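Teaching a two-armed robot to tidy up: our project report

Fengying Xu and the Kenulis project group

Why we picked tidying

When our group was offered time on the robot in the Londia lab, we could have chosen something safe like stacking blocks. We went for household clutter because it is such a brilliant mess of shapes! A ball rolls, a tube slides, a cup tips over, and every one of them wants a different grip. The plan was to steer the robot by remote control through the whole job, record what the arms and cameras did, and use those recordings to train a model that could try the same thing by itself. 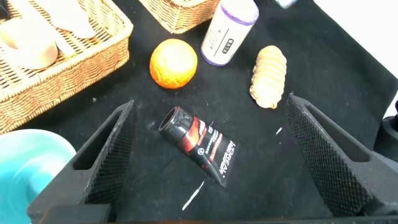 Steering is done with a pair of handheld controllers, one for each arm. Jarnar, the software we used, copies your hand movements to the arms with a small delay, and it took all of us a while to stop rushing ahead of it. We agreed on a few rules before recording anything that counted. Come in from above, pause over the object, close slowly, lift straight up. If you miss, open the fingers fully and start the approach again – no poking.

The wrist camera turned out to be the view we leaned on most. From the head camera you can plan a route between things, but for the last bit of the approach you really need to see both fingers and whatever is between them. Once we had the two views side by side on one screen, our driving got much smoother.

How the sessions went

We recorded 45 demonstrations in January, mostly in the late afternoon when the lab was quiet. Each began with the objects moved to new spots, so that the model couldn't simply learn one path by heart. Two of us drove and the others kept notes.

Long, smooth objects gave us the most trouble. If you grip them near one end they swing, and then you have to decide whether to carry on or put them down and try again. We kept six demonstrations where the driver did exactly that, as we wanted the model to see a recovery as well as a clean run. I still think this was our best decision (we argued over it for most of a lunch break).

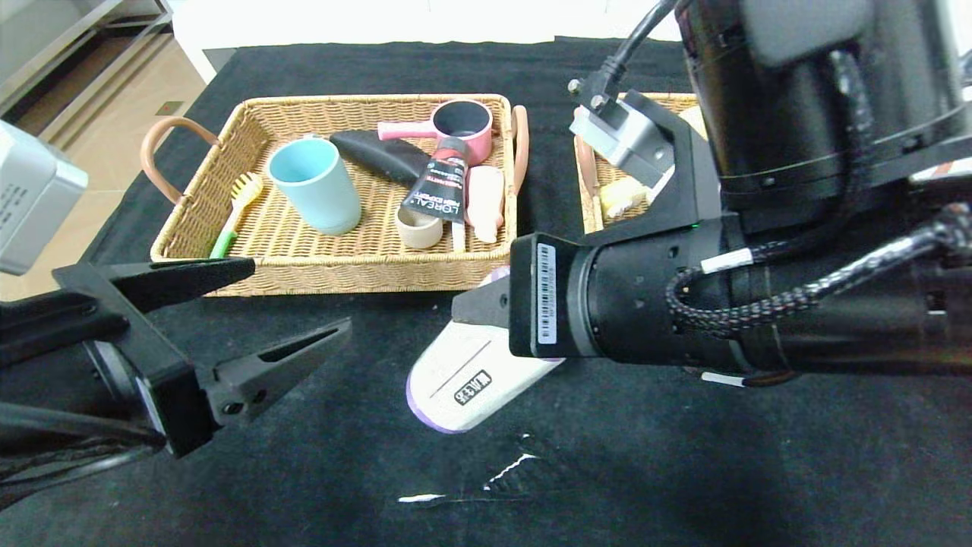

Figure 2. The right gripper holding a white object with a lavender end above the cloth, with the left gripper open.

What we would change

Next time I would write the labels straight after each run. We left them until the end of the session and had to watch several recordings again just to work out which attempt was which. I would also swap drivers more often, as our hands got tired and the movements became jerky.

Training on the Yu workstation is still going on, and the results will go in part 2 of this report.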